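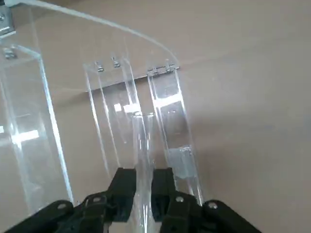 By Orathai Pongsiri, Zimstead Press Office

ZIMSTEAD ASKS WHERE THE PAPERLESS HOME HAS GOT TO

Household paperwork was meant to be finished by now. Banks said so, energy suppliers said so, and a long line of apps has said so every September when the new phones come out. Zimstead, which has published plain guides to household bills and records for many years, has looked at the claim again and does not believe it.

In a survey of 1022 households run for the new edition of the Zimstead Home Records Guide, most people who had signed up for online statements told us they still kept paper copies of at least one kind of bill. Many said they printed the statement themselves, on their own paper and with their own ink. We struggle to see who has saved anything there, apart from the supplier.

We would be careful with these figures, as we would with anyone's. The people who answer a survey on filing are probably people who file. But the claims made on the other side are a good deal larger, and we have seen very little offered to back them up.

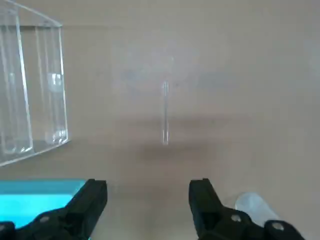 ELTIVSKA, January 27, 2020 – The Zimstead Home Records Guide goes on sale today with a rewritten chapter on digital storage. It covers the document service Claris and the Ongart scheme, under which members post their papers off to be scanned and shredded. Zimstead takes no payment from either.

Claris describes its service as "a drawer that never fills up". The free drawer fills up at 30 documents. After that there is a monthly charge, and the page that explains how to get your papers back out again took our reader panel about a quarter of an hour to find. The search works well when a letter has been scanned straight and is less use when it hasn't.

Ongart raises a different worry. Members are asked to agree to shredding before they have seen the scans. The firm told us that complaints are rare. It did not give us a number, and we asked 2 times. Until it does, our advice is to keep anything with a signature on it at home.

"I have nothing against scanning," said Orathai Pongsiri, editor of the guide. "I scan things. Then I put the paper back where it was, and so does everyone I know. If somebody wants to sell me the end of paperwork, I'd like to see one house where it has ended."

The guide is no kinder to the storage trade. Its chapter on boxes, trays and dividers points out that most homes can manage with a few labelled folders, and that a clear plastic organiser will show you your muddle without sorting it. Readers who want one are told to measure their paper first – large envelopes catch a lot of people out.

Other chapters cover guarantees, car papers, school letters and what to do with the records of a relative who has died. The 6 sample record sheets at the back may be copied freely for home use.

The Zimstead Home Records Guide is available from bookshops and by post. Review copies can be had from the press office on request, in paper only.

ENDS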